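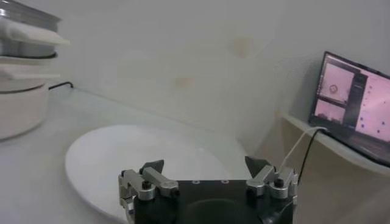 Public demonstrations and the public interest: reflections following the Londside open day

In March the Londside Centre for Assistive Automation opened its kitchen laboratory to members of the community for a single Monday. The Nistham Seniors' Advisory Council was invited to send a delegation, and I attended on its behalf. The views below are my own. They have been circulated to Council members and are published at their request.

The Centre's principal project, known as Mukance, concerns the use of robotic arms in ordinary household kitchens. Its stated aim is to allow people with limited grip or reach to remain in their own homes for longer. This is an aim the Council has every reason to support. Our most recent survey of members drew 800 responses, and difficulty in preparing meals was the reason most often given for considering a move to supported accommodation. Falls came second.

Visitors were admitted in groups of 16, with the first group entering at 9 in the morning. Each session began with a short talk by the program director, Rupert Wyss, followed by a demonstration at the bench and a period for questions. The talk was courteous and clear. I would have preferred it to be shorter and the period at the bench to be longer, and several members of my group expressed the same wish on the way out.

The demonstration itself was modest in scope. The arm was asked to pick up a plate, to move it a short distance and to set it down. It did so on the first attempt. On the second it closed its fingers slightly too high, withdrew, paused for a period that felt considerable, and tried again. On the third attempt an operator intervened and the run was stopped. Mr. Wyss explained that a plate lying flat is among the harder objects for a two-fingered gripper, as the rim offers very little to hold. A person slides a fingertip underneath without any thought at all. The machine must be taught to do so, and must be taught again when the plate is of a different thickness or the surface beneath it has changed.

I wish to argue that the third attempt was the most valuable part of the day, and that institutions such as the Centre should be encouraged to show more of this kind of thing.

There is an established manner of presenting automation to older Canadians. It usually takes the form of a film with cheerful music, in which a spotless machine pours a cup of tea for a smiling grandmother. The audience is invited to admire. It is rarely invited to judge. Members of the Council have sat through a good many such presentations, including one by the equipment supplier Hubmann at our own annual meeting, and have come away with no better idea of whether the product in question could be used in a galley kitchen with a narrow counter and a drawer that sticks.

A failed grasp, seen at close range, conveys what the film leaves out. It shows how long the machine takes to recover. It shows whether the person standing beside it would feel safe reaching past it for the kettle. It prompts practical questions, and in our session the questions were very good. One visitor asked what would become of a plate that still had gravy on it. Another wished to know whether the arm could be stopped by someone whose hands shake, and was told that the present stop button is small and stiff. The operator wrote this down. I am informed that the button had been chosen from a laboratory catalogue and that its suitability for residents had not previously been raised.

That exchange took less than a minute, and in my view it justified the entire event.

It may be objected that the public display of unfinished work carries risks. Funding bodies may form a poor impression. Visitors may conclude that the technology is hopeless, and a photograph of a dropped dish travels more quickly than any report. I accept that these concerns are sincerely held. The Council has itself been reluctant, on occasion, to show a draft before it was ready. The greater risk, however, lies in the other direction. Where public money is being spent on equipment for private homes, the people who live in those homes are entitled to see its limitations before a purchasing decision is made on their behalf. Confidence obtained by concealment does not survive the first week of use.

A second objection deserves a fuller answer. Some of our members hold that the whole enterprise is misdirected, and that the sums involved would be better spent on home support workers. I have considerable sympathy with this position. No arm of the kind we saw will notice that a client has lost weight, or sit down for ten minutes to hear about a grandson's hockey tournament. If Mukance were to be offered as a substitute for human visits, the Council would be bound to oppose it, and I would expect it to do so vigorously. Mr. Wyss was asked about this directly. He replied that the Centre regards the arm as something for the hours between visits. I take him at his word, but his word does not bind a future health authority with a deficit to close, and I would like to see the principle written into any agreement under which the equipment is supplied.

There remains the matter of access. The Centre's newsletter reaches 2000 households, yet the open day was held during working hours, in a building some distance from the nearest bus stop, with registration by website only. Those best placed to advise on a kitchen aid were consequently those least able to attend. In my own group there was one person using a walker and no one using a wheelchair. The bench was set at standing height — a detail that I am sure was unintended, and one that a wheelchair user would have pointed out at once.

I would therefore put the following to the Centre. Future open days should offer registration by telephone and an arranged shuttle from Nistham. At least one bench should be lowered. Visitors should be permitted to bring an object from their own kitchens, within reason, and to see what the arm makes of it. The number of failed attempts should be recorded and posted on the wall by the door, where it can be read by everyone who comes in.

The Council has offered to assist with the first of these measures before the autumn session. A reply from the Centre is awaited.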